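Print this article E-mail this article
Posted in August by the Yorath group | Shares: 86 Comments: 2

3.2 Collecting demonstrations

All demonstrations for the cube task were given by remote control. The operator moves a hand-held leader, and the arm copies its joint angles. We recorded 2,745 episodes at the Runham site. Each episode holds the joint positions, the gripper opening and the video streams, stored together under one clock.

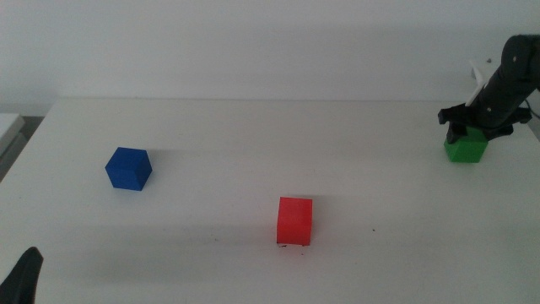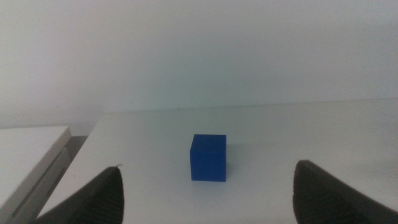

Figure 4. Colored cubes on the white table. First picture: fixed workspace camera, with the gripper at the green cube. Second picture: wrist camera, with the blue cube between the fingers.

Gopinath Murthy asked whether the wrist view is needed at all, given that the operator can watch the table directly. He would rather see the same hours spent on more episodes from a single fixed camera, and he doubted that a policy trained on both would use the close view until the last part of the reach. He also asked that the operators be kept apart in the results – a careful one and a fast one may teach different habits.

We took up both points. The Flovine set was trained twice, once with both views and once with the fixed view only, using the same episodes and the same number of training steps. Results for the two versions are given in Section 4. Operator labels were added to every episode and are kept in the released files.

Operators were told to approach from above, to close the gripper in one motion, and to avoid correcting the grasp after contact. Episodes that broke the last rule were kept but marked. A session was limited to 70 episodes. Before the first session each operator practiced on the Gimumton rig until 80 percent of the attempts ended in a clean lift. Practice attempts were not recorded.

Delay between leader and arm was checked at the start of each session – if the arm lagged enough for the operator to notice, the link was restarted.

Print E-mail Share (86) Comment (2)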